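Storage & Order | Workplace Living

The Quiet Comeback of the Staff Locker

9/4/23
By the features desk

There is a particular sound that anyone who went to a large school will know at once, a thin metal door swinging shut a little harder than it needed to. I hadn't thought about it in years until this June, when I moved into a shared workspace in Brillulport and was handed a small key on a ring and told, very kindly, not to lose it.

I had expected to feel silly about having a locker again. Within a week I was fond of it, and within two I had started asking other people about theirs (which is how these things begin, I'm afraid).

Gillies, the secondhand office dealer down by the rail yard, has been in the business long enough to remember when old lockers went straight to scrap. Last year it sold 642 doors' worth, mostly to studios, workshops and small clinics, and a few to families who wanted somewhere for muddy boots. 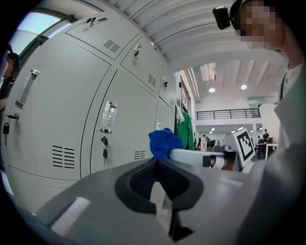 Pull handles, a label holder, a key left in its lock and one small black padlock.

What I like best is the hardware, and I could happily talk about it for an entire lunch. A recessed handle saves your hip when you squeeze past with a full tray, and a long upright one is kinder to anybody with stiff fingers. Then there is the label holder, that modest little window, which in most buildings stays blank for years or still carries the name of somebody who left to have twins. Fill it in! A strip of plain card and a soft pencil will do, and you can rub it out when people move on.

Padlocks divide opinion. The people at Vomora, who fit out changing rooms, prefer built-in locks because the keys can be numbered and copied. I lean that way too, though I understand the comfort of a padlock you picked out yourself and can take home with you.

Keys are where most places come undone. The usual habit is to leave each one hanging in its door until the locker is claimed, and it's a good habit, so long as there is a spare set somewhere sensible. Cutting a new key in our town costs $5, while having a lock drilled out and replaced cost one office I visited $80, plus a whole afternoon of standing around.

As for size, buy for coats first. A tall door swallows a winter jacket and a bag without a fight, while the short ones suit lunch boxes, gloves and the odd paperback. Cabinets that mix the two are worth hunting for, and a decent used one from Brasimitz turned up at Gillies for $158 while I was browsing. I did measure my hallway that evening.

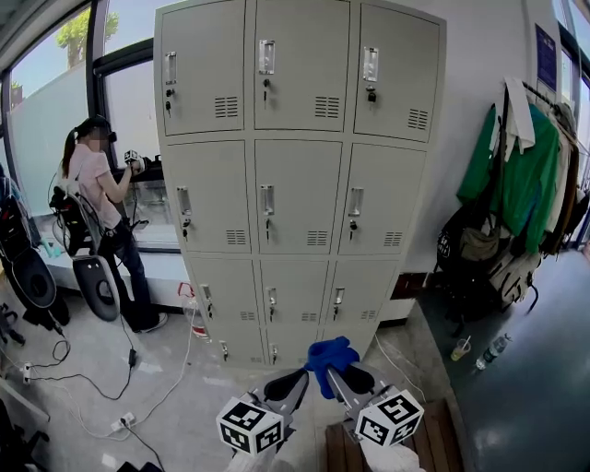
Keeping them sweet

Metal lockers need very little from us. Wipe the doors with a damp cloth and a drop of dish soap, then go over them again with a dry one, paying attention to the corners and the dip behind each handle, where fingers leave their mark. Vent slots collect fluff, and an old soft paintbrush clears them nicely. If a door sticks, check that the cabinet is standing level before you go blaming the hinge. And empty the whole thing once a season, right to the back, where last winter's gloves are very likely waiting for you.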